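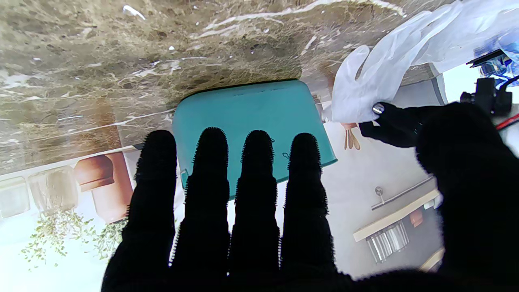
Langweilig müsse es sein, sonst tauge es nichts, findet Shakuntala Saxena. Sie meint damit die Beispiele, aus denen das Lernsystem von Vunomo Hausarbeit lernen soll, vorerst das Greifen dünner Plastikhandschuhe. 1.313 Durchgänge liegen seit März auf dem Server, rund 300 davon hat Saxena wieder aussortiert - zu hastig, zu elegant oder vom Telefon unterbrochen.

Gesammelt wird in Hemmin, in Küchen, die auch sonst als Küchen dienen. Eine Schicht dauert sieben Stunden, das Spülen danach zählt nicht als Datensatz. Aldo Tedesco hätte lieber gleich mit Geschirr angefangen, der Handschuh aber gilt im Haus als schwierig genug: Er knittert jedes Mal anders und hält sich an keine Vorgabe. Am Mittwoch geht die nächste Lieferung ins Training. Tedesco hat vorsorglich acht Packungen Handschuhe nachbestellt.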